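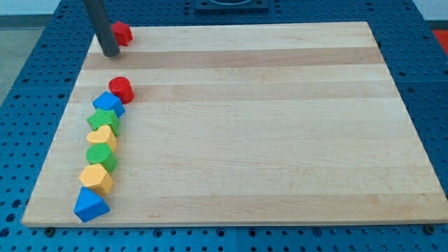 A board, some blocks and an argument about hearts

Azra Petkov has been making wooden shapes for long enough to have opinions about the pentagon. "It's the one children pick up last," she says. "They know what a square is for. They look at a pentagon the way you look at a cousin you've met twice."

We are in the upstairs room at Intarasuk, where she tries out the sets she paints for Damach, a toy maker small enough that the person who answers the phone also does the sanding. The blue table has holes all over it. The maple board on top does not, and this suits her, as she once lost the best part of a morning to a bead.

Her favourite arrangement is the line. Red cylinder at the back, blue block after it, then on down through the yellow heart and the pentagon to a blue prism at the front, everything close enough to rub shoulders. I ask whether there is a system.

"There's always a system. Ask a four-year-old. It's just that the system changes when you get it wrong."

The red hexagon stands apart from the others, up at the far edge. I suggest it has been sent out of the room. Petkov gives this more thought than it deserves. "I like one piece over on its own. It gives you somewhere to go next."

The heart was a harder sell. Her colleague Wiroj Jitpraphai wanted it dropped from the set, arguing that a heart is not a proper shape and that parents would ask how many sides it had. Petkov kept it in. "He's right, they do ask," she says. "I tell them to ask Wiroj."

She is less relaxed about colour. The first green she mixed came out like pea soup, and 1000 blocks had been painted before anyone said so. Those went to her sister's school, where they are apparently much loved. The yellow took two attempts. The red has never given her any trouble, and she speaks of it as other people speak of their eldest.

What about the board itself, with its pale and tan strips? Did she choose it to show off the paint?

"It was Decha's," she says, meaning Decha Chuensuk, who runs the workshop downstairs. "He came up in July to ask for it back. I said I was using it. I've been careful to be using it ever since."

A new set is due, with an oval in it. Jitpraphai has already written to her about the oval. She hasn't opened the letter.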